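Caderno de registos – Sala de apoio e copa
Entrada de 8 de março de 2026

Assunto: arrumação da estante de bebidas e da bancada; critérios provisórios de colocação.

Procedeu-se hoje à revisão da estante de dois níveis e da bancada de madeira, na sequência da nota deixada por Shota Amano na entrada anterior. A nota pedia que se fixasse uma disposição estável para garrafas e latas, de modo a que a conferência semanal deixasse de depender da memória de quem a faz. A última disposição escrita é de agosto e já não corresponde ao que se encontra na sala.

Manteve-se a estante no mesmo local. As prateleiras foram limpas com pano húmido e detergente neutro Panari, diluído a 3 %. Não se aplicou produto na estrutura metálica branca, que apenas foi passada a seco. O conteúdo foi retirado por níveis, primeiro o superior e depois o inferior, e reposto pela mesma ordem.

Para o nível superior adotou-se uma fila única, sem segunda linha atrás. Perde-se algum espaço, mas todos os rótulos ficam acessíveis sem deslocar o que está à frente. Ficaram neste nível a lata alta prateada e preta, a garrafa de vidro com o líquido rosa pálido, a garrafa grande de plástico branco e a garrafa de água de tampa verde, além dos frascos de menor dimensão. A lata amarela tem lugar reservado na mesma zona e deve voltar a ele sempre que for retirada.
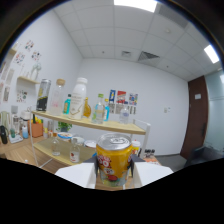 No nível inferior, as taças brancas e o recipiente redondo permanecem ao fundo, com as garrafas pequenas à frente. Esta solução é provisória. Shota Amano considera que a loiça deveria passar para a bancada, junto da chaleira; a signatária entende que a bancada já se encontra suficientemente ocupada e que a loiça está mais protegida onde está. A questão fica em aberto até à próxima entrada.

Quanto à carga, a ficha do fornecedor da estante (Fabbri, ref. 139) indica um máximo de 60 kg por prateleira. O peso atual está muito abaixo desse valor e não se justifica redistribuição.

Bancada: a chaleira elétrica verde-clara conserva a sua posição. A caneca branca fica no respetivo suporte. A caixa castanho-alaranjada não foi esvaziada nesta sessão; pede-se a quem lá guardou material que o identifique com etiqueta. A figura decorativa da pequena prateleira de parede não faz parte do inventário e não deve ser movida durante as limpezas.

Pendências:
– Retirar os objetos que se encontram no chão, atrás da estante, e decidir o seu destino.
– Pedir à Primeo novo rolo de etiquetas (600 unidades). As etiquetas Pralteck do lote anterior descolam com a humidade e não devem ser reutilizadas.
– Verificar as datas de validade de todas as bebidas e anotá-las na folha afixada no interior da porta.
– Regar a planta; acordar um responsável fixo, dado que a tarefa tem sido feita em duplicado – ou não tem sido feita.

A planta da disposição será passada a limpo e anexada a este caderno após validação por Shota Amano.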